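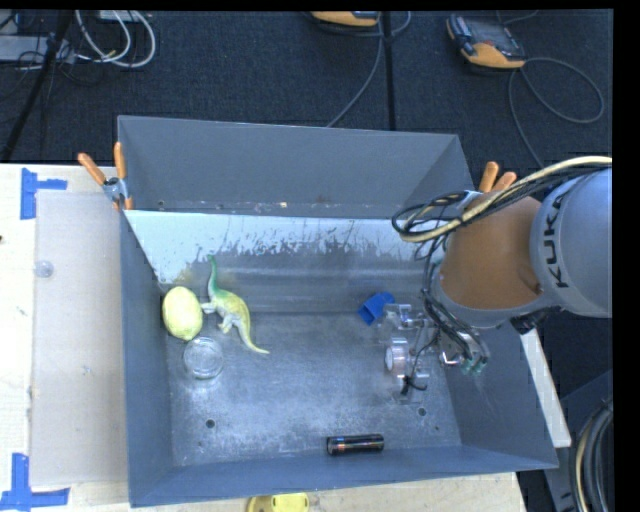 Photo: Hoxha Picture Library

Remaindered book

By the Bilto Reference desk
May 28, 2025

Filed under: Book trade > Publishing terms > Stock and returns

A remaindered book, or remainder, is a new book that its publisher has stopped selling at full price and has sold off at a steep discount to clear stock. Remainders are mostly hardcovers and trade paperbacks. Mass-market paperbacks are seldom remaindered in the United States; unsold copies usually have their covers stripped and sent back for credit, and the books themselves are destroyed.

The word is also used as a verb. To remainder a title is to sell all or most of the copies on hand to one or more outside buyers. A title may be remaindered in one format and stay on sale in another, as when hardcover stock is cleared after the paperback comes out.

Background

Remaindering follows from two features of the trade. The first is that the cost of printing each copy falls as the print run grows, so that a publisher who expects moderate sales has a reason to print more than the first orders call for. The second is the returns system, under which bookstores may send unsold copies back to the publisher for credit within an agreed period. A title that appears to have sold well in its first months can therefore come back in quantity later.

Copies held in a warehouse carry a storage cost, and may also be carried as an asset in the publisher's accounts. When the rate of sale drops below a set level, the publisher has to choose between keeping the stock, remaindering it, and pulping it.

Types of stock

Trade usage separates several kinds of discounted stock, though stores tend to shelve them together.

True remainders are clean copies from the warehouse that have not been sent to a store.

Returns are copies that have been shipped to a store and come back. They are in mixed condition, and are often sold by the pallet with no choice of title.

Hurts are copies with visible damage, such as bumped corners, torn jackets or scuffed boards. The term covers damage in transit as well as damage in the store. Returns and hurts are often combined in one lot.

Promotional reprints are cheap editions printed for the bargain table. They are not remainders, since they were never offered at a higher price in that form, but they are often taken for them. A different publisher name on the spine, thinner paper, or a missing price on the jacket flap may point to a reprint.

Sale process

A publisher commonly offers remainder stock by circulating a list to approved buyers. Each line gives the title, format, list price and number of copies. Buyers send in bids per copy by a closing date, and the highest bidder takes the full quantity. Smaller lots may be grouped and sold at one price.

The Haler list, a sample sale sheet used in trade courses, shows the usual layout. Its first entry is a hardcover memoir with 3000 copies on hand, offered as a single lot. The second is a cookbook with 2000 copies, split between clean stock and returns. The sheet has 54 entries in all, of which 23 are marked as hurts.

Some publishers run a partial sale, known as a white sale or stock reduction, in which surplus copies are sold at a high discount while the title stays in print. Contracts may treat a partial sale differently from a full one.

Remainder marks

Many publishers mark remaindered copies so that they cannot be returned for full credit. The mark is usually placed on the top or bottom edge of the text block, near the spine. Common forms are a stroke of felt pen, a small dot, a stamped symbol, and a fine spray of ink across the edge. Older copies may have a hole punched in the jacket or a clipped corner.

The absence of a mark does not prove that a copy was sold at full price. Some lots are never marked, and in others the marking is uneven - a carton may hold marked and unmarked copies side by side. Used book dealers are expected to note a remainder mark in their descriptions. On modern first editions the mark generally lowers the price.

Effect on authors

Author contracts usually have a clause on remainders. Typical terms bar the publisher from remaindering a title until a fixed time after publication, often one or two years, and require notice so that the author can buy copies at the remainder price. Notice periods are short and notices do go astray, especially after a change of address or agent.

Royalties on remaindered copies are low or absent. Many contracts pay a small share of the amount received, and pay nothing where copies are sold at or below the cost of making them. Full remaindering may also count toward the test for whether a title is out of print, which can open the way for rights to revert. Where an ebook or print-on-demand edition is still available, the contract wording decides the matter.

Retail

Remainders reach readers through bargain tables in general bookstores, stores that sell nothing else, mail-order catalogs and online sellers. The Borholm remainder fair, held each August, is open to the trade only and sells by the carton. Supply is irregular, and a store that sells out of a remainder can rarely reorder it.

See also: Advance copy; Out of print; Print run; Pulping; Returns (book trade)

Comments (4)

Guest: Useful. The part on hurts could say whether a library stamp counts. I have seen sellers list ex-library books that way and I don't think it's right.

inkandboards: Ex-library is a separate thing. Those are used copies.

Guest: My publisher sent the notice to an address I left six years ago. By the time I heard, the whole lot was gone and I ended up buying my own book from a bargain catalog.

paperback_reader: Is there a list anywhere of which stamp belongs to which publisher? I have one with a small star on the bottom edge.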